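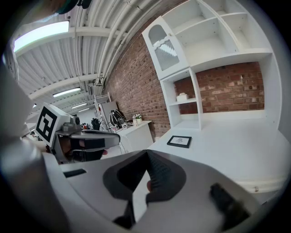
Eine Halle ohne abgehängte Decke sei wie ein Hemd ohne Knöpfe, man könne darin arbeiten, aber man empfange darin keinen Besuch, schrieb mir Baoshan Jiang nach meinem letzten Text, und ich solle doch bitte einmal über die Akustik nachdenken, bevor ich wieder die Rohre lobe.

Magazin > Meinung > Räume und Arbeit

Lasst die Decke offen

Von Yichen Long

Ich habe über die Akustik nachgedacht, mehrere Abende lang. Der Einwand ist berechtigt, und ich komme auf ihn zurück. Trotzdem bleibe ich bei meiner Meinung: In einer Werkhalle soll man die Decke sehen dürfen, mit Trapezblech, Rohren und Leuchten.

Als ich nach Deutschland kam, war mein erster Arbeitsplatz ein Büro mit grauen Platten über dem Kopf. Die Platten hatten kleine Löcher, und ich habe in langen Sitzungen versucht, in den Löchern ein Muster zu finden. Einmal hat es getropft. Drei Tage lang wusste man nicht, woher das Wasser kam, denn es lief auf den Platten weiter und fiel an einer ganz anderen Stelle herunter. Der Handwerker hat am Ende fast die halbe Decke herausgenommen. Erst da habe ich gesehen, in welchem Haus ich seit zwei Jahren arbeite.

In einer Halle mit weißem Blech und offenen Leitungen ist das anders. Die Rohre laufen unter der Decke zur Ziegelwand und treffen sich dort, und wer will, kann ihnen mit den Augen folgen. Man muss kein Fachmann sein. Man versteht nach einiger Zeit, dass ein Raum versorgt wird, so wie ein Körper versorgt wird, und man behandelt ihn mit mehr Respekt. Ich finde, das ist auch eine Frage der Höflichkeit gegenüber den Leuten, welche diese Leitungen verlegt haben. Eine saubere Bündelung von Rohren ist Handarbeit. Warum soll sie verschwinden?

Bei Tallari, wo ich heute arbeite, wurde im Juli über den Umbau unserer Halle gesprochen. Sie hat 270 Quadratmeter. Die Firma Brevuvero hat uns ein Angebot für eine geschlossene Decke gemacht, mit neuen, flachen Leuchten und einer Beleuchtungsstärke von 700 Lux auf den Tischen. Das Angebot war ordentlich geschrieben, und die Zeichnungen waren schön. Auf den Zeichnungen war aber der Raum niedrig geworden, und die Menschen darin sahen aus, als ob sie auf einen Zug warten.

Nun zum Licht. Viele Kollegen mögen die Leuchtstofflampen nicht, und ich verstehe das. Das Licht ist weiß und ein wenig streng. Es macht die Haut blass, und im Winter kommt man morgens aus der Dunkelheit herein und muss zuerst die Augen zusammenkneifen. Wenn ich mir etwas wünschen dürfte, dann wärmere Lampen an einigen Plätzen. Dafür braucht man jedoch keine zweite Decke. Man braucht eine Leiter und einen Elektriker mit Geduld.

Schwieriger ist der Lärm, hier hat Baoshan Jiang einen Punkt. Blech und Ziegel geben jeden Ton zurück. Fällt ein Schraubenschlüssel auf den Boden, dann hört man ihn noch am anderen Ende. Wir haben deshalb zwischen den Trägern Filzbahnen aufgehängt, senkrecht, mit Abstand. Sie sind nicht besonders schön und sie sammeln Staub. Aber die Stimmen sind seitdem weicher geworden, und zwischen den Bahnen sieht man weiterhin das Blech.

Für eine Arztpraxis oder ein Schlafzimmer würde ich anders entscheiden. Auch in einer Küche möchte ich über dem Topf keine Leitung haben, auf der das Fett von Jahren liegt. Ich schreibe nur über Räume, in denen gebaut, probiert und repariert wird.

Über das Angebot von Brevuvero wird im Herbst abgestimmt. Ich stimme dagegen und beantrage stattdessen, dass die Ziegelwand gereinigt wird. Sie hätte es nötig.

Diese Website verwendet Cookies, um Ihnen die bestmögliche Nutzung zu ermöglichen. Mit dem weiteren Besuch der Seite stimmen Sie der Verwendung zu. Einstellungen | Akzeptieren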